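Fenelum hero balance data - readme

Last touched Tue 4 June, Griet Michiels. Bit rushed, sorry, will tidy when the season's over.

What it is

Match records and hero stats for Fenelum, the mobile squad battler, put together so people can argue about reworks with something to point at. 389 matches, all ranked, all from the patch after the Erraji nerf. Sudheer Mudaliar did most of the typing in. Rigoberto Espinoza checked the skill numbers against the in-game text, which is wrong in places (see known problems).

Files

matches.csv - one row per match, both line-ups, winner, length in seconds
heroes.csv - one row per hero, base stats at level 96, no gear
skills.csv - damage, cooldown, energy gain, who it targets
rework_ideas.txt - not data, just our notes. ignore if you only want numbers

Columns that confuse people

"slot" counts from the front line backwards, so slot 1 is the tank. "rng" is 1 if any part of the skill rolls a chance, even a tiny one. "dead_at" is blank if the hero lived. Blank, not zero. Zero means they died before the timer started, which does happen with Storberg teams and the opening blast.

Length is from the replay timer, so speed-up doesnt matter.

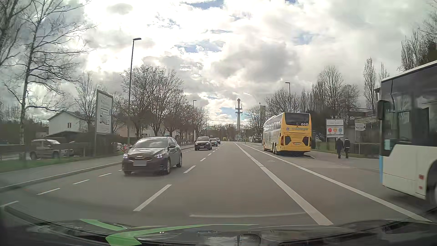 Stinau gets her own flag, "stinau_form", as her second form shares a name with the first and early rows had them mixed up. Those are fixed now. If you've got an old copy bin it and download again.

Known problems

- 62 matches have no length. Replay wouldn't load. Left in, filter them out if you need it
- Erraji's shield is listed as flat in the game text but scales with her armour. skills.csv has the tested value
- top ranks only, so don't use it to say a hero is bad for beginners
- healer numbers count overheal. Annoying, no way round it that we found
- 4 heroes hardly get played at all, win rates for them mean nothing. Please stop quoting them in the forum

Not included

Player names, guild names, anything from friendly matches. Guild war was going to be seperate but Anselmo Grajales is still sorting out the defence line-ups.

Using it

Do what you like, say where you got it. If you make charts send them to Mebrat Abdella, she keeps the list of links in the forum thread. Corrections go in the same thread, with the replay code and the row number. Without the replay code we can't check it so it won't get changed.

Next version in after the Storberg rework lands, whenever that is. Column names will stay the same apart from "rng", which may get split into chance to hit and chance to crit.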